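Tidying a desk with a robot arm: end of module report
Dinbridge, robotics option

1. The question

Our group wanted to know if a machine can do the sort of chore you do without thinking. We picked desk tidying, as all of us live with a messy desk and none of us enjoys clearing it! The software side was Carero, the planner the year above us left behind, and we called our own add-on Litby.

2. The task

The job is to pick the mouse up and put it down again at a spot we choose on the table. That sounds like nothing. But a mouse is curved and smooth, and it is wide compared with how far our gripper opens, so the fingers have to come down one on each side with very little room to spare. 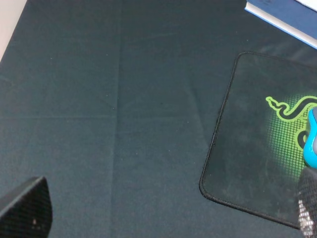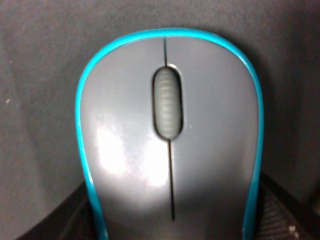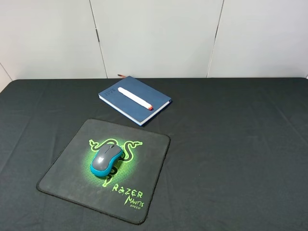 The same grey and turquoise mouse in all three, seen from the gripper and from the fixed camera.

3. What we found

We ran 22 trials in the afternoons through January and got 17 clean pick and place runs. We were thrilled, because our first week gave us a grand total of none. Four of the other five were bad grips, where one finger landed on top of the shell and pushed the mouse away, and in the last one Litby lost track of the mouse completely (we still don't know why, the log just stops).

Glare bothered us more than we expected. A bright patch on a smooth shell can look like an edge to the software, and Litby would then aim too far to one side. Closing the blind helped a lot. Training on 1000 pictures in place of our first small set helped even more.

Speed is the weak point. A good run took 8 seconds from start to release, and a person does it in one without looking.

4. So, can it do chores yet?

One object at a time, on a table it has seen before, yes, and it's brilliant to watch. A whole desk, no. We never got as far as books and pens, and thin things lying flat worry us most. The next group should try a pen first, and should save the logs somewhere other than the lab laptop.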